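## 4. Setting up the scooping station

Read section 3 first. If you skipped section 3, the arm is probably still in its parked pose with the power strip off, and you are about to file a bug report with Olaia Zabala that she will answer with the words "section 3."

The scooping task is the one we enter in the May meet, under the team name Guvuvlow. (There was a vote. It was close.) The arm moves dry pellets out of a steel pot and into the target bowl, and the judges weigh what gets there. What lands on the floor is weighed too, and subtracted.

### 4.1 Before you power anything

1. Clear the bench of laptops, drinks and homework. The arm has a reach of 900 mm and no opinion about your homework.
2. Check that the Dralum base plate is bolted at all four corners. Finger-tight is not tight.
3. Plug the wrist camera into the blue port on the Solico hub. The black port also fits. It will even light up. It will not work.
4. Find the stop button and press it once, so you know where it is and that it clicks. Twist to release.

> **Caution:** One person holds the stop button whenever the arm is live. That person does not also hold a phone.

### 4.2 Homing

1. Switch on the power strip, then the controller. Wait for the second beep.
2. Open the club laptop and start the program called `scoop_final`. Ignore `scoop_final_2` and `scoop_FINAL_real`, which are older.
3. Press **Home**. The arm rises, turns left and comes to rest over the bench.
4. If it turns right, hit stop. Somebody has swapped the shoulder cables again. See section 9.

**Note:** Homing takes 17 seconds. It feels longer with a teacher watching.

### 4.3 Placing the pot

1. Set the pot inside the taped outline on the bench, and push down on it gently to check that it doesn't rock.
2. Pour in dry pellets and leave them in a heap. Do not level them off. The meet rules say "as poured," and a model trained on tidy pellets falls apart when it meets real ones.
3. Put any lids back in the parts bin when you're done pouring. A clear lid is very hard for the depth software to make sense of, and the arm has been known to approach one with great confidence.
4. Jog the wrist down with the arrow keys, in small steps, until the preview shows the pellets clearly. Press **Save view**.

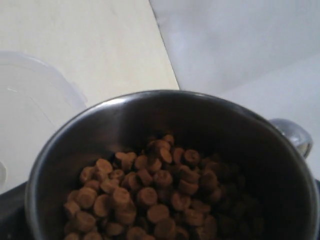 5. Check the exposure slider before you record. Shahram Karimi's setting of 12 suits the afternoon light; after dark, drop it to 9 and turn on the desk lamp. Polished steel throws glare back at the camera, and the inside of a deep pot goes dark fast, so expect to fiddle.
6. Press **Record** and run one slow scoop at quarter speed. Watch the scoop near the wall of the pot. A light scrape is fine. A noise that makes people look up from the other bench is a reason to stop.
7. If the slow run looks good, go to full speed.

> **Caution:** Never reach into the pot between scoops. Press stop, say "stopped" out loud, and then reach.

### 4.4 When it doesn't work

- **Preview is black.** Wrong port. See 4.1, step 3. We did warn you.
- **Arm scoops air.** The pot has moved, or the saved view is from last Monday. Redo 4.3 from the top.
- **Pellets jam in the scoop.** Stop the arm, take the scoop off and tap it over the bin. Don't tap it on the bench; the Jafarzadeh load sensor sits right behind the mount and we can afford the one.
- **Scale reads a negative number.** Zero it with the bowl on.

Sweep up before you leave. Write your runs in the log, including the bad ones, and sign with a name we can recognize. "The Scoopfather" is not on the roster.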